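Hisgate Building User Group
Minutes of the meeting held on 4 July 2023, ground floor meeting room

Present: Gobnait Lynch (chair), Facilities, Joinery, Front Desk, Finance
Apologies: Cleaning Contract

1. Minutes of the last meeting
Agreed as a correct record. Item 5 (door closers, east stair) is carried forward to the next meeting. The closers have been ordered but no delivery date has been given.

2. Worktops with circular openings
2.1 Joinery reported on the new worktops for the sorting area. The boards are pale, with a smooth matt face. Each has one circular opening, through which sorted material is dropped into a bin standing on the floor below. The bins are the Drastano type already used upstairs.

2.2 The user group had asked at the last meeting whether the opening could be moved nearer to the middle of the board. Joinery advised against this. The support rail runs under the middle and would have to be cut. The opening stays towards the corner, and users will work from the long side.

2.3 Surface finish was discussed. The boards were supplied with one coat of clear matt lacquer. Front Desk asked for gloss, on the grounds that it wipes down more easily. Joinery said gloss shows scratches sooner and reflects the ceiling lights. The group agreed to stay with matt and to apply a second coat before October.
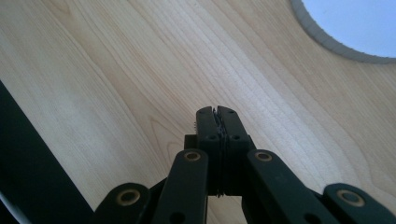 Will the cut edge of the opening be sealed as well as the top face?
The cut edge gets the same lacquer as the face, in two thin coats, with a light rub down between them.

2.4 Facilities asked that the edge of each opening be checked by hand for splinters after the second coat and before the worktop goes back into use. Joinery to do this and to sign the job sheet.

2.5 Grain direction. On the first board the grain does not run square to the opening. Finance asked if this was a fault. Joinery said it made no difference to strength in this use and that the supplier would not treat it as grounds for return. No action.

2.6 Cost. Finance confirmed that the worktop budget line stands at £3879, including lacquer and fixings but not labour. Any further boards would need a separate request. Facilities noted that the fixings have gone up in price and that the present stock should be used first.

Action: Joinery to apply the second coat and complete edge checks.
Action: Facilities to agree dates with Front Desk so that the sorting area is not closed on a delivery day.

3. Bins below the worktops
3.1 The bin must sit directly under the opening. Front Desk reported that bins get pushed back during floor cleaning and material then lands on the floor. Floor tape was suggested. Facilities preferred a low timber stop screwed to the rear rail, which cannot be lifted by the floor machine.

3.2 The gap between the underside of the board and the rim of the bin was discussed at length. Joinery proposed 53 mm. Front Desk wanted less, but the bin then cannot be tilted out when full. 53 mm agreed, to be looked at again if there are complaints.

Action: Joinery to make and fit the stops.

4. Cleaning of surfaces
4.1 The product now in use is Posano surface cleaner. Facilities asked that it be sprayed on the cloth and not on the board. Standing liquid at the edge of the opening is to be wiped off straight away.

4.2 No scouring pads on any lacquered face. The notice in the cleaning cupboard still refers to the old laminate tops and is out of date.

Action: Facilities to replace the notice and send a copy to Cleaning Contract.

5. Storage
Spare boards are to be stored flat on bearers, face up, with card between them. Two were found leaning against the radiator in the corridor. Joinery has moved them and will check for bowing.

6. Any other business
6.1 Front Desk asked for the key to the Tu cabinet to be kept at reception. Agreed.
6.2 The chair asked for job sheets to be filed by room and not by date.

7. Next meeting
Date to be set by the chair once the second coat is finished. Items for the agenda to Gobnait Lynch in writing.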